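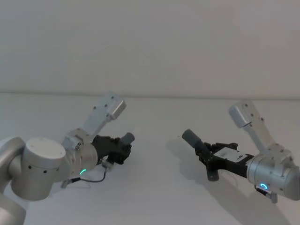
Kids' Tech Desk > Robots > Would You Buy It?

Print this page | E-mail this page

Can a Robot Clean Up Your Desk?

A company called Sturix sells a kit named Hutura. The kit is two robot arms and the computer program that runs them. The ad says Hutura is "as handy as you are." Is it? Let's be a little bit picky, the way a good shopper should be.

Start with the hands. Your hand has five fingers and skin that feels everything. A robot's hand is called a gripper. It works more like a pair of tongs: the jaws open, the jaws close, and whatever is between them gets squeezed. That works fine for a block. Now try tying a shoe with two pairs of tongs. See the problem?

Next, the brain. Hutura doesn't know what a pencil is when it comes out of the box. A grown-up has to show it each job, again and again. The booklet lists 19 jobs it can learn, such as picking up a cup or passing a block from one arm to the other. Folding a paper airplane is not on the list. Neither is finding your homework.

The ad also brags that Hutura did 141 jobs in a row without a mistake. Good for Hutura! But which jobs? Was it the same cup every time, in the same spot? The ad doesn't say. When an ad gives you a big number, ask what was being counted.

Another company, Marnurance, rents out the same kit to schools for two weeks at a time. Renting makes more sense to us. Your class could try its own tests: a squishy ball, a wet sponge, a cup that's been moved over a little. Write down the misses as well as the hits.

Updated November 2021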